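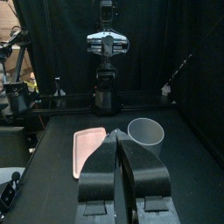
Skaneta finger set, two-finger, black
Part no. 2323
Sold by the pair. Screws included, driver not.

Replacement fingers for the Trodis gripper, left or right arm, same part. Rounded shell, matte finish. Fits the tabbed base only. If yours has the old flat base you want the Ogura adapter first, order seperately.

In stock. Next batch February.

When to change them
Every 3000 cycles on hard parts, longer on soft stuff. Check sooner if cups start slipping or the tips don't meet square. Uneven gap when closed = bent mount or a worn finger, swap both anyway. Don't mix an old one with a new one.

Fitting
Power off at the cell, not just the arm. Open gripper by hand to about halfway. Back out the screws, pull finger straight up off the tab. Wipe the tab. New finger on, seat it fully, screws in finger tight, close gripper, THEN torque. Do it in that order or the tips end up crossed.
Run the homing routine twice. First one always reads a bit off.
Wrist camera needs its offset redone after any finger change. Menu 2, "tool view". Takes a few minutes.

Cleaning
Dry microfiber. No alcohol on the shell, it goes shiny and then the camera picks up glare. Dust is fine up to a point, we wipe ours Monday mornings along with the table. Compressed air ok on the base, short bursts, not into the motor side.

Spares that go with this
Mount screws, bag
Base seal, part 1415
Tip pads, self adhesive (not needed on new fingers)
Ogura adapter, flat base to tabbed

Notes from the bench
Satish: thread locker, the weak kind only. Strong stuff and you will snap the tab getting it out next time.
Miyuki: if homing fails after a swap its nearly always the cable at the wrist, reseat it before you call us.

Returns
Unfitted pairs only, in the bag. Wrong base type is not a fault, sorry, check before ordering.

Questions on fit go to Arben Kovačević at the Rerkach parts desk. Send a photo of your base, saves a day.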